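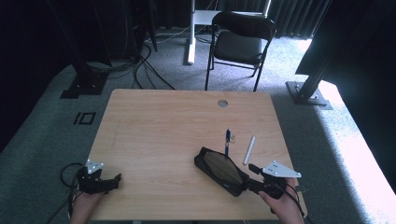
*Fig. 1. Pouch, pen and marker on the worktable.*

## Unit 3: The Pencil Case (packing small things)

Welcome back! Last unit we did drawers, and I promised something you can carry around, so now we get to pencil cases. I love this unit. It's a tiny container with a zipper and it teaches nearly everything we'll need when we get to suitcases.

Start with Fig. 1 and look at how few things there are: a black zippered case with a glossy face, a blue pen with a clip, a white marker, and one tiny beige piece next to the pen. Before you read on, jot down the order you'd pack them in. Keep that note, we'll come back to it in the lab.

### Long things first

A long, thin pouch has one good direction, and pens want to lie along it. In the figure the pen and the case point different ways, so one of them has to turn before anything goes in. Turn the pen! It's so much easier to line up a pen with a pouch than to swing the pouch around and lose track of the zipper pull.

Then the marker, alongside the pen. Markers are often fatter than pens, and in a narrow case you'll feel that when you close it. If the zipper bulges, slide the marker toward the middle, where most pouches have the most give.

Clips: face them all the same way. A clip that catches on the lining is the number one reason people yank things out of a case and send everything else flying.

### Small things last

Erasers, lead refills, sharpeners, sticky tabs and anything else shorter than your thumb. Drop these in at the zipper-pull end once the long things are settled. Put them in first and they slide to the bottom, and you'll be fishing with one finger for the rest of the semester (we've all done it).

### The table matters too

A clear tabletop is a wonderful thing to work on. Pale wood is especially nice, as dark pens show up right away. White markers are a little harder to spot, so set them down near something dark. Watch the cable hole if your table has one. The gray cover is fine to work around, but if yours is missing its cover, keep the refills well away from it!

### Lab: Ueda Room

Work in groups of 2. Each group gets a Halen pouch and a tray of 7 items.

1. Lay everything out on the table, with nothing overlapping.
2. Pack in the order you wrote down earlier. Close the zipper.
3. Open it and take out the pen only. Did anything come with it?
4. Empty the case and pack again, long things first.
5. Repeat step 3 and compare.

You have 30 minutes, which leaves plenty of time to try a third order if you get curious. Please do get curious.

**For next time:** read the Jollham chapter on soft containers, and bring your own pencil case exactly as it is now. No tidying beforehand! Trays go back on the Ceda shelf, lids on.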